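4. Setting up your food diary and weekly weigh-in

Right, you've got the Nurton app on your phone and you've paired the scales (if you haven't, go back to section 3, I'll wait). I've run the Brellthorpe weight group with Bindu Sundaram for years now, so these steps are the way we do it with our own members.

Step 1. Open the app, tap Profile and put in your height and your starting weight. Be truthful! Only you and your group leader can see it.

Step 2. Pick a weigh-in time and stick to it. First thing in the morning, before breakfast, is what I do.

Step 3. Stand the scales on a hard, flat floor. Carpet gives you silly readings.
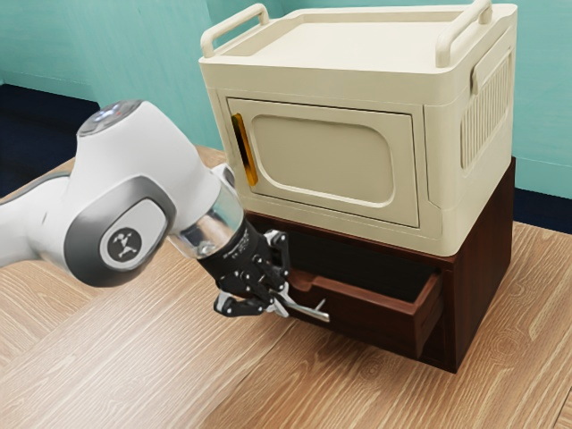

Fig. 4: Arm, cabinet and microwave-style appliance.

Step 4. Step on, stand still and wait for 3 beeps. Your weight goes across to the app by itself, though mine sometimes sulks for 10 seconds first.

Note: if the figure looks daft, step off, let the display go blank and try once more. Don't keep hopping on and off until you get one you like (I've done it, it's no way to start the day).

Step 5. Now the diary. Tap the plus sign and type in what you ate, as soon as you can after eating it. Milk in tea counts, and so does the crust off somebody else's toast. My porridge with a banana comes up as 323 calories, and I've saved it as a favourite so it's one tap each morning.

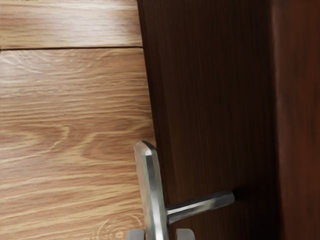
Step 6. Do this for 21 days before you change any of your targets. Your weight will wobble up and down in that time and it's very tempting to start fiddling, but leave it be and look at the trend line instead.

Caution: please talk to your GP or nurse before you start if you're pregnant, have diabetes, take regular medicine or have ever had an eating disorder. If you feel faint or poorly, stop and get advice.

Step 7. Tap Share, then choose your group leader. Kavitha Thomas looks after the Vurmont members, and the rest of you come to me.

Reminders are covered in section 5.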